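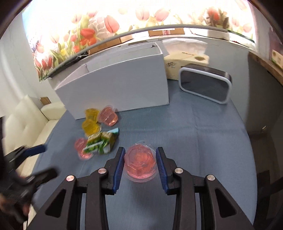 Family Visa Help Point, Stimberg Hall – walk-through checklist, July
Checked by: Aniela Pawłowska. Comments typed same day, sorry for the shorthand.

1. Entrance and queue
Front door opens fully – OK
Ramp clear – OK
Queue barriers – NOT OK. Second row runs too close to the fire door. Gyula moved it while I was there, needs tape on the floor so it stays moved.
Notice on new entry rules posted – yes, but the old version. Still says fiancés don't qualify. Replace before opening.

2. Waiting room
Seats fixed or stable – OK, 3 wobbly ones at the back, tagged
Posted limit 100 persons – sign up, readable
Head count at 10:40 am – over the limit for a while, door staff did hold people outside. Log it next time, with the time.
Exit route to the yard – OK
Drinking water – OK
Comment: families are coming with grandparents and small kids and sitting for hours. Need a second fan. Asked for in the last check too.
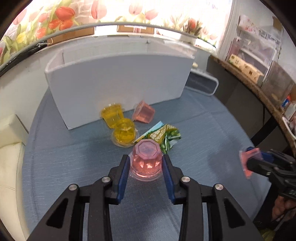 3. Interview desks
Panic button, desk A – works
Panic button, desk B – works, slow. Hundivix to look at it.
Panic button, desk C – no signal at reception. Desk closed untill fixed.
Clear way out behind the adviser – A and B yes, C blocked by file boxes
Screens facing away from visitors – desk B no. A name and passport number could be read from the chair. Turned it, told Aurel.

4. Papers and personal data
Family tie forms (marriage, birth, adoption) locked away – OK
Files on shelf 268, files in the register 268 – match
Copies left on the printer – yes, two pages. Shredded.
Shredder bin – full. Empty daily please.
Comment: Sándor Borbély keeps the appeals folders in his own drawer. Drawer locks but there is only one key. Second key to Viktória Nyitrai.

5. Electrical and fire
Extinguishers in date – OK
Extension leads – one daisy chain under the Cimidia phone bank, take out
Emergency lights – hall OK, back corridor dead
Alarm heard in interview rooms – faint in C

6. Phone line and interpreters
Line number on the door – OK
Calls logged since the rule change – 546
Interpreter rota on the wall – there, but the evening slots are blank
Script for callers already travelling – missing at two phones. Viktória has the master, print more.
Comment: advisers are telling people different things about cousins and in-laws. Not realy a safety item but it causes rows at the desk so I'm putting it here. One written answer, signed off by Orbán legal desk, taped to every phone.

Result: open with conditions. Desk C stays shut. Corridor lights and fire door tape before the next session, rest within the month.
Recheck: Gyula Antal, 8 am, before doors.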